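Open Day at the Jurex Maintenance Base

Text: Iveta Kopecký

On a Saturday in November I took the early bus to the airport to visit the Jurex maintenance base. The company repairs regional aircraft for several small airlines, and it opens its hangar to the public one time in the year. I wanted to go already last year, but then the tickets were finished before I had decided. This time I registered on the first evening.

The meeting point was the old cargo gate, on the opposite side of the runway from the passenger terminal. If you come by bus, please do not get out at the terminal, as I did. The walk along the fence took me 33 minutes and there is no sidewalk for a large part of it. The bus continues to a stop called Cargo South, and from there you see the gate.

At the gate we received a visitor badge and a yellow vest, and a guard checked our identity cards against a list. Bags bigger than a small backpack had to stay in a locker. Loose things were also not welcome. Pens, coins and keys had to go into a zipped pocket, and hats were collected in a box. Our guide, Radek Brabec, told us that a lost pen in a hangar means a search, and that the airplane does not leave until the pen is found.

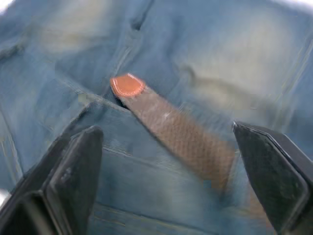 No. 49 | Page 33

The hangar

I had expected noise, but the hangar was quiet in the morning. There was a smell of floor cleaner and a little of kerosene. In the middle stood a twin-engine turboprop in the colors of Drurner, a start-up airline which hopes to begin its flights in the spring. The airplane is not new. It flew for another company before, and Drurner is leasing it. The seats had been taken out and the floor panels were up, so from the door you could see the cables and the pipes of the air system under the cabin.

Mr. Brabec is a licensed engineer and he has worked at Jurex for most of his career. He explained how the work on a used airplane starts with the papers. Every part with a limited life needs a record that goes back to the day it was made. If one page is missing, the part may be perfectly good and still it must be replaced. He showed us the shelf with the binders for this airplane, and somebody asked why it is not all in a computer. He said that it is in a computer too, and that the two must agree.

The left engine was open. Behind a rope we could watch a technician, Rostislav Trnka, push a borescope into it. This is a thin tube with a light and a small lens, and it lets him look at the blades without taking the engine apart. The picture was shown on a screen, turned to the visitors. He moved very slowly and stopped at each blade. A boy beside me asked if he ever gets bored, and Mr. Trnka answered that he listens to the radio at home for that.

On the last check, we were told, the airplane had 3709 flight hours since its previous big inspection. I wrote the number on my hand because my pen was in the locker.

Start-up airline and its patience

After the hangar there was a short talk in the training room. Dewanti Wibisono from Drurner spoke about how an airline gets its certificate. I found this the best part of the day, although the room was too warm and the chairs were small.

She said that people think the airplane comes first, but for her team the manuals came first. They have a manual for operations, another for maintenance, another for training, and they all refer to each other. When the team decided for a different type of airplane, a large part of the text had to be written again. The authority reads everything and sends questions back. After this come the demonstration flights with inspectors on board and no passengers.

She was asked about routes and tickets, and she did not want to say much. The plan is to start with 2 airplanes and to fly to places from where today you must take a train to a bigger airport. Catering will come from Mikuš, the bakery company, and will be simple: a roll, a piece of cake, coffee or tea. We tried the cake. It was poppy seed and it was a little dry, but the coffee was hot and there was enough for everybody.
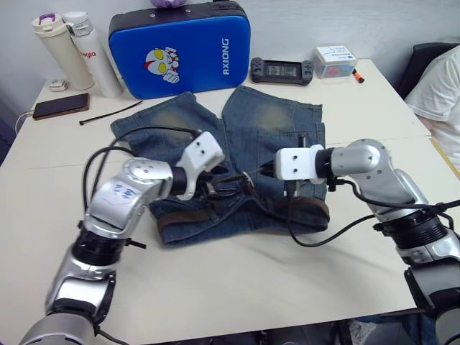

The simulator

For the simulator you needed a separate ticket, to be bought at the gate, and when I came there they were all sold. I could watch from the instructor's seat behind, thanks to Suha Zoubi, who runs the sessions. The device is made by Oletti. It does not move, so it is called a fixed-base trainer, but the view outside is wide and my stomach believed that we were turning.

Each visitor made one takeoff and one landing. Ms. Zoubi spoke with a low voice and repeated only a few words: speed, runway, small corrections. Most people pulled too hard. One lady landed almost perfectly and then did not know how to brake, and we rolled slowly into the grass at the end.

Practical notes

The tour is in Czech, with an English group before noon. Photography is allowed from behind the yellow line, without flash. Wear closed shoes; two visitors in sandals were sent back to the gate. Warm clothes are also a good idea, the big doors stay open a part of the day. Food is sold only in the training room and only for cash.

I took the bus back from Cargo South at half past three, together with Mr. Trnka, who was going home from his shift. Registration for the next open day is on the Jurex website, usually from the end of summer.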